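Katier open day – an afternoon with the people who teach robots by showing them

Posted 23/10/2022 by Magdolna Szalai

I nearly missed the turn for Katier. The building sits behind a tile warehouse, the sign is the size of a cereal box, and the parking lot was already full of bicycles when I pulled in. I had signed up for the afternoon tour back in June, mostly because a friend from my old evening class had gone to the spring one and kept talking about it all through dinner. She was right to. I came home with a notebook full of arrows and I still can't read half of them.

Katier is a small lab that collects demonstrations for robot learning. No robots get built there and none get sold. People sit down, take hold of the controls, and do ordinary things with a robot's arms over and over, while everything gets recorded: the joint angles, the gripper openings, the view from the robot's own head. Each recording is called an episode. A learning system is then trained on a big pile of episodes and, with luck, picks up the job.

We were split into groups at the door. Mine got Vendula Holub, who runs the episode desk and talks fast (I loved this, but my pen didn't). She started us in the simulation room, which I had expected to be the dull part before the real machines. I would happily have stayed there until closing!

The room is two rows of desks and a lot of cable. At each desk an operator holds a pair of hand controllers and works a robot that exists only on the computer. The desk it works at, the walls, the pictures on the walls, all of it is rendered. The set of virtual rooms they use is called Plistus, and the task that day was a tabletop one with a small white box and some pen-like things standing in it. 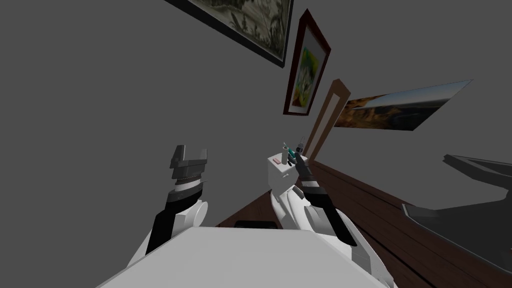
5 min read

I spent a long time looking at that view over an operator's shoulder. The torso fills the bottom of the screen and the whole room tips over at a slant, wall and pictures and all. My stomach took a minute to get used to it. The right gripper was down at the box, right beside the darker of the two things sticking out of it, and the left was up in the air with its fingers open. I asked Vendula if the left arm was waiting for a turn. She said an arm with nothing to do still gets recorded, and that where people park it is part of the data whether they think about it or not. One operator always parks high, another always parks low, and a model trained on only one of them will copy the habit very faithfully.

That led to the best conversation of the day, which was all about pictures on walls. I had taken them for decoration. Plistus swaps them between episodes: landscapes, bright paintings, an empty frame with plain wall showing through it. The desk changes too, and the wall color. If every episode had the same wall, Vendula explained, the system could end up leaning on some corner of a picture frame to decide where to reach, and then you take the frame away and the arm goes somewhere silly. She showed us an old run where this had happened. The gripper closed on air, very neatly, a hand's width from a cup. The whole group groaned.

Then we got to try. I had 3 attempts and I would like it on record that the third one was kept. The first was thrown out within seconds, as I squeezed the wrong trigger and let go of the pen I was meant to be lifting. On the second I got the pen out and then couldn't work out how far above the desk I was – there is so little to judge depth by when you can't feel anything. Vendula's tip was to watch the shadow where there is one, and to slow down well before you think you need to. On the third I slowed down so much that a boy behind me asked if it had frozen. But it counted!

Oldřich Oravec took over for the second half and walked us through what happens to an episode afterward. Somebody watches it. I had imagined that part would be automatic, and some of it is, but a person still marks where the reach begins, where the fingers close, and where the thing is let go. They also mark the fumbles. A fumble that gets fixed is worth keeping, he said, and they have a separate folder for those. His group aims for 400 kept episodes per task before they try training anything, and the pen task had needed 900 recorded to get there. I asked what was wrong with all the others. Mostly people being in a hurry, he said, and a week when one controller had a sticky button.

There was a long question from Ragnvald Hedlund, a retired machinist in our group, about whether you can trust something learned on a computer once you move it to a real arm with real slop in the joints. Oldřich didn't dodge it. Their answer is to record a smaller set on the hardware next door and mix the two. How much of each is something they are still arguing over, and he pulled up a chart where the line went up, then down, then up again, and shrugged at it. I liked him for that.

The hardware room was crowded and we only got ten minutes. There are 2 stations, both named after former office plants as far as I could gather. The one we saw is Kubíček, and it was sorting spoons. Anežka Dvořáček was at the controls and let the smaller kids call out which spoon came next. She has a lovely light touch, and after my own efforts upstairs I could see how good she was.

A few practical things if you go. Sign up early, the afternoon slots fill first. Wear shoes you can stand in. Coffee is in the Grelanik room on the ground floor, and the poppy seed cake goes quickly. Hand controllers come in one size, so if your hands are small ask for the wrist straps, they help a lot. The tour is free and the next dates will be on the lab's page. I've already asked for a place, and I want another go at that box of pens.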